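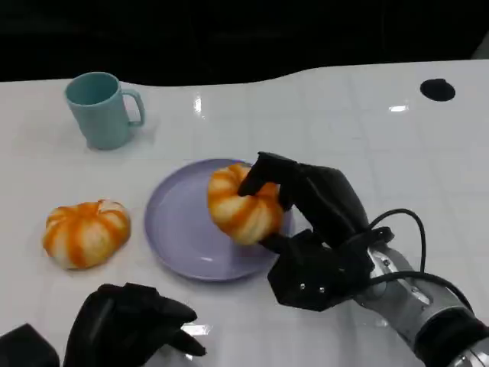

How a Plate Gets Its Colour

Plastic does not start out purple, green or orange. Most plastic begins as small clear or milky grains called pellets. Colour has to be added before the plastic is shaped.

The colour comes from a pigment. A pigment is a very fine powder that does not dissolve. Its grains stay solid and spread through the plastic, like cocoa powder stirred into butter.

Loose powder is messy, so many factories use masterbatch. Masterbatch is plastic packed with a lot of pigment. At the Drustine works, each 400 kg load of clear pellets is mixed with 8 kg of masterbatch. That is two parts of colour for every hundred parts of clear plastic.

The mixture goes into a heated tube. A large screw turns inside the tube, melts the pellets and stirs them. The melted plastic is then pushed into a metal mould, where it cools and goes hard.

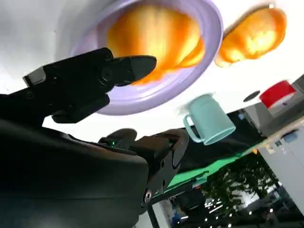
A lavender plate. Lavender is a pale purple.

Pale colours need a white pigment as well as a coloured one. To make lavender, a colour mixer combines white with a little violet. More violet gives a deeper purple. More white gives a paler one.

Every new colour is tested first. The Ukden colour store keeps 54 sample chips of purple alone, each with its own number. Workers hold a new piece beside the chip under a standard lamp. Some colours match in daylight but look different under a shop light, so the test is done again under a second lamp.

Words to know
Pellet: a small grain of plastic.
Pigment: a powder that gives colour.
Mould: a hollow shape that melted plastic is pushed into.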